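Ernero
Two-hand gripper recordings: alignment, trimming and replay tools

Maintained by Ionuț Grecu and Veronika Katona at Coltitz.
Last edited 23/07/2021

What it does

Ernero takes the raw video and motion logs from a pair of hand-held grippers and turns them into episodes you can train a policy on. It lines up the two streams, works out how far each gripper is open in every frame, cuts the dead time off both ends and writes everything into one folder per episode. There's a viewer too, and the viewer is the part we love most, so please try it even if you only came for the converter!

We wrote the first version in October for a single-hand setup. Going to two hands broke nearly every shortcut we had taken, and fixing that has been the most fun either of us has had with a parser.

Getting started

You need Python 3.8 or newer and ffmpeg on your path. From the top of the repo:

pip install -e .
ernero check path/to/session
ernero build path/to/session --out episodes/

Run check first. It reads the headers, compares clip lengths and prints a short table with one line per episode. If a line says SKEW, the left and right clocks disagree by more than the limit in config.yml (70 ms unless you change it), and build will skip that episode until you pass --resync.

Build is slow the first time because it caches fingertip tracks. After that, changing a trim setting and rebuilding takes seconds.

The Clenddale set

The sample data that goes with this repo is the Clenddale set: 2,000 episodes of tabletop work, with 200 of them held out for testing. Objects are the small everyday kind, like tubes, bottles and packets. We picked them for awkward shapes and shiny surfaces, and they have been wonderful at finding bugs.

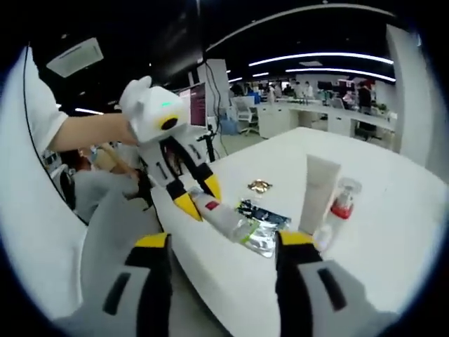
Fingertip tracking runs on color first and shape second. The yellow tips are easy to pick up against a white table, so the tracker starts there and then fits the two fingers as a mirrored pair. Opening width comes from the distance between the fitted tips, scaled by the calibration clip at the start of each session. When one tip is hidden, the tracker leans on the other and marks the frame as half_seen. You can drop those frames with --strict, but try training with them in before you do. We had better luck keeping them.

The other gripper is a harder problem, and a lovely one. Each camera often catches its partner coming in over the table, so we get a second look at the same motion for free. Ernero looks for the partner in both views and, when it finds it, uses the sighting to tighten the relative pose between hands. This is what partner_pose in the output is. It's missing whenever the partner is out of view, so check for None before you index into it (Veronika has lost an afternoon to this, and so has Ionuț).

The lens is a wide fisheye. We leave the pixels alone and store the lens model next to the clip. If your network wants flat images, use ernero flatten, but the corners get very soft.

What's in an episode folder

left.mp4 and right.mp4: the trimmed clips, same length
width.csv: opening width per frame, both hands
pose.csv: position and rotation of each hand, in the table frame
partner_pose.csv: relative pose, with gaps
notes.txt: task name, operator remarks, flags from check

Known trouble

Yellow rings or yellow packaging close to the tips can pull the tracker off by a few pixels. Set tip_mask: tight if you see the width trace jump.

Strip lights and other bright ceiling lights confuse the pose tracker when the hand tilts up quickly. Châu, our replay branch, handles this much better and we hope to merge it soon.

Background people are not blurred by the tools. If you record in a shared room, ask first and run your own blur pass before you publish anything.

There are 6 episodes in the set where left and right were swapped at recording time. They are listed in swapped.txt and build fixes them on the fly. Found another? Please open an issue with the episode name and we'll add it the same day if we can.

Contributing

Pull requests are very welcome, small ones most of all. Run make test before you push. New trackers go in ernero/track/ and need one short clip in tests/clips so that we can see them work.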